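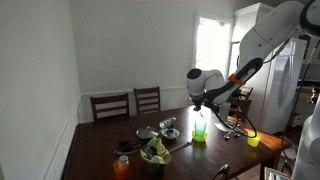
Felluvard Home Forum > Kitchen & Dining > Clearing the table after dinner: what goes first?

potlidpatty
I've finally got a system for our dark wood table and I love it! Cups get nested first, so suddenly there's room to work. Then silverware, then the pot and its lid. I set a 30 minute timer in February and now I never need all of it. What's your order?

drydock_600
Silverware first, always! Spoons wander. I go around the whole table and lay everything in one bunch, handles the same way, before I touch a single cup. The napkin holder can wait. 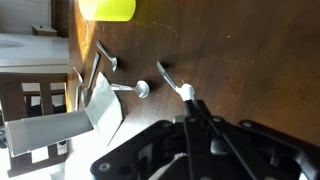

mintcup
Disagree, sorry! Going around for spoons means reaching over full cups, and I've sent juice across a table that way more than once. Cups first, I'm with Patty.

drydock_600
Fair – but a nested stack tips if you bump it. I'd still rather chase a cup than a fork.

potlidpatty
Ha, true. I stop at two per stack. Ours are the bright plastic kind, yellow and green, and they look so cheerful in the morning sun that I sometimes leave them out.

oakandcrumb
Has anybody dealt with fine scratches on dark wood? I think ours come from dragging silverware. I tried Drerura wax and the shine is gorgeous, but the scratches still show when the light is low.

mintcup
Lift, don't drag! And try the plastic spoons for kids' meals. They weigh nothing and they're much kinder to the finish. 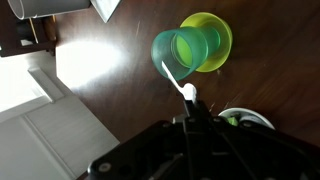

More threads in Kitchen & Dining

Best cloth for a satin tabletop
Napkin holders that don't fall over
Ladder-back chairs: cushions or no cushions?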